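Questions we get about stress balls, fidgets and other desk gadgets

Watska reviews things sold to make office life easier. We pay for what we review. Stress relief products bring in more mail than anything except chairs, so the usual questions are collected on this page. Last edited in September.

Do stress balls work?

Depends what the package promised. Squeezing something is pleasant for a minute or two. If the label says it lowers your blood pressure, ask to see the study, and then check who was in it and what the other group was doing at the time. We wrote to Kiretti about the "82% calmer" line on their box. They sent us a customer survey with 39 replies, all from people who had already bought the thing.

Will one build up my grip?

A little, if your grip is weak to begin with and you keep at it. Foam is soft and doesn't get any harder as you improve, so you run out of road fast. If your hand hurts or you've had an injury, talk to a doctor or a hand therapist before you start squeezing anything.

Is the $73 Prono set better than a cheap one?

We couldn't tell them apart with our eyes closed. The Prono set comes in a nicer box and includes a booklet on breathing, most of which you already know how to do.

What does "rated for 3000 squeezes" mean?

We asked and didn't get a straight answer. There's no mention of how hard a squeeze, how far the ball was pressed in, or what counted as failure. Treat it as decoration.

Does the color matter?
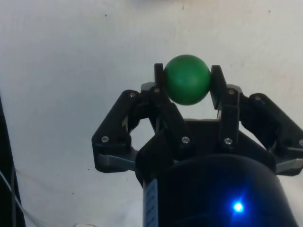 Color claims are the part of this business we trust least. Sellers will tell you blue is for focus, yellow is for mood and so on, and the list changes from one shop to the next. Take a plain matte ball in medium green, like the one held between those two black fingertips. One catalog would call that "balance" and another would call it "energy," and they'd both charge extra. Buy the color you like, or the one you can find when it rolls under the desk.

Are the scented ones any good?

The Hứa lavender ball smelled strong for the first week and like a closet after that. Think of whoever sits next to you.

My company is handing these out. Should I be annoyed?

Take the free ball. If it came in place of a fix for the workload, you can be annoyed too.

Can you recommend one?

No. If you want something to squeeze, try a rolled-up pair of socks for a week first. If you're still using them by the end of it, go ahead and spend a few dollars.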